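Break Room Supplies Move to Covered Containers at Jeso

Jeso has begun moving the loose sweetener, tea and sugar packets in its staff break rooms into covered containers, the facilities office announced. The change starts in the second-floor break room and will reach the remaining rooms in the building by the end of November.

Under the new arrangement, each coffee station will keep one container for sweetener and one for sugar. Tea bags will be stored in the drawer below. Stations will be restocked on Saturday, when the building is closed to most staff, and any packet that has been opened or torn will be discarded at that time.

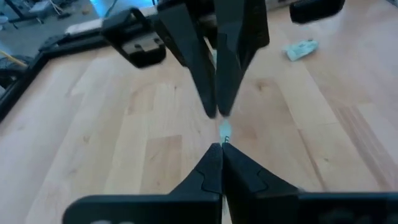 The office said the decision followed a review of supply orders for the past year. Jeso ordered 1636 boxes of coffee station supplies over that period, and part of each delivery was thrown out after packets were left on counters, became damp or were mixed with used ones. The review recommended closed storage and smaller, more frequent deliveries.

"Staff should be able to find what they need without sorting through a pile," said Torben Ostermann, who manages building services at Jeso. "We also want to know what is being used before we place the next order."

Containers for the project were purchased through Surner, which already supplies paper goods to the building. A total of 41 will be put into service. Karaca will continue to provide coffee and filters under its existing agreement, and there is no change to the price charged at the vending machines.

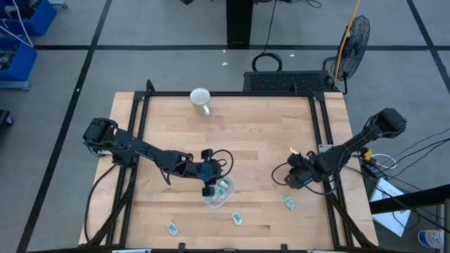 Several points of the policy concern the tables and counters themselves. Staff are asked to take only the packets they intend to use and to return any others to the container before leaving. The containers are to be clear plastic, so that the contents can be checked at a glance. Small items left out on a wooden tabletop, such as the pale green pieces on the table, should be picked up before the table is wiped down. Personal mugs may remain in the break rooms during the day but must be taken back to desks or washed by 6 p.m.

Sweetener will be offered in single-serve packets only. The office considered a bulk dispenser from Prulura and decided against it for the present, citing the cleaning it would require.

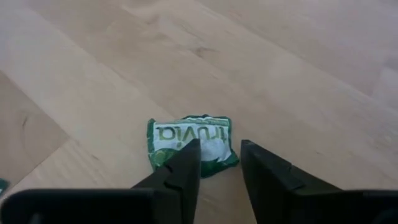 Requests for a particular brand of sweetener or tea may be submitted to the facilities office in writing. They will be reviewed together with the next quarterly order. Departments that host outside visitors may ask for up to 20 additional packets of each kind per meeting, with two working days' notice.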